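Rules for handling fresh produce with a two-armed robot in a store mock-up?

Posted in: Automation and small robots > Safety and good practice

Adebayo Iyamu

We're setting up a produce display to practice picking and restocking with a two-armed machine that has five-fingered hands. It is indoors, not open to shoppers, with two of us working on it most of the day. I wrote a first set of house rules and would like people to tear it up before we print it and tape it to the wall.

What I have so far:

One person runs the robot, one person watches, and the watcher holds the stop button.
Nobody reaches into the display while the arms are powered.
Produce that touches the floor goes in the compost.
Hands get wiped down at the start of each session.
Every drop or crushed item goes in the log with the time.

My questions are whether this is enough for a closed room, whether I need to treat the produce as food at all when none of it gets sold, and how often the hands should be cleaned. My boss at Fliris says the wiping is overkill. We have logged 2,328 picks so far and I would like the rules settled before we go further.

Skellora

Your list is decent. A few changes from someone who has written these for two different shops.

The produce first. Decide at the start of the day whether it is food or it is props, and don't let it switch. If it is props, put a sign on the display that says so, because people will take a radish home if you let them. Once it is props it never goes back to being food, even if it looks perfect. If anyone is going to eat it, then the hands and the crates are food contact surfaces and you need covers or materials rated for that, and "we wiped it" will not be good enough. Ask your local health department what applies where you are.

Cleaning. Even with props I would wipe the hands at the start, at the end, and any time something splits. Root vegetables bring in grit, and grit gets into finger joints. Read the manual for what cleaner is allowed before you buy anything. Some coatings go sticky with alcohol. Do it with the power off, and write the name of the cleaner on the rule sheet so the next person doesn't guess.

Picking. Write down where each item should be held. For long roots we say around the middle of the body, never by the leaves, and the item has to be over its crate before the grip opens. Leafy heads get held low near the stalks. Potatoes and turnips one at a time. 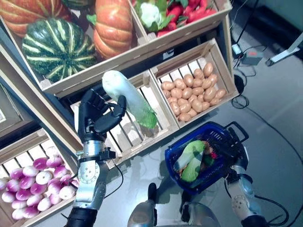

Does a closed room still need a risk assessment if no customers ever come in?

It still needs one. The people at risk are the two of you, and an employer's duty to staff doesn't depend on customers being in the room. Walk through setup, normal running, clearing a jam and cleaning, and write down what could hit, pinch or trip somebody in each. Clearing a jam is the one people skip, and it is when hands end up closest to the machine.

On the standards side, ISO 10218 covers industrial robots and ISO 12100 is the general one on how to do a risk assessment. They may not match your machine exactly. If it stands on legs or rolls around, ask the manufacturer which standard they worked to and get the answer in writing.

Your "nobody reaches in" rule needs one more line: who is allowed to turn the power back on. Ours says the person who reached in is the only one who can clear it, and they say it out loud first. Also, does your stop button cut power to the arms? On some machines that makes the arms sag, and whatever they are holding comes down with them. Find out with nothing in the hands and everyone standing back.

Last thing is cables. Anything that crosses the floor gets taped or covered, and anything on a wrist gets enough slack for the full reach and no more. Check it at the start of each session along with the stop button.

mavberg_49

wiping is not overkill. we skipped it for a month and had to send a hand back

also log the near misses, not only the drops. a squeeze that leaves a mark counts

Vasylenko

I disagree a little with Skellora on the grip rules. If you write one for every vegetable you end up with a sheet no one reads. We have 9 lines total on ours and the grip part is one line - "hold the thick part, set it down, don't drop it." The details live in the task settings where they belong.

I would add a line about swapping produce. Soft items bruise after enough handling and then your results mean nothing, since a tired pepper doesn't behave like a fresh one. We change the leafy stuff every morning and the potatoes whenever they start to sprout. Pumpkins last ages. Put the change in the log so you can match it to the picks later.

And do a full review of the rules every 1,000 picks. You are past two of those already, so I would do one now.

Adebayo Iyamu

Thanks all. Going with props only and a sign. I didn't have anything about turning the power back on, so that goes in today. Stop button test is tomorrow at 8 a.m. before anyone loads the crates. The log already has a notes column, so near misses and produce changes can both go there.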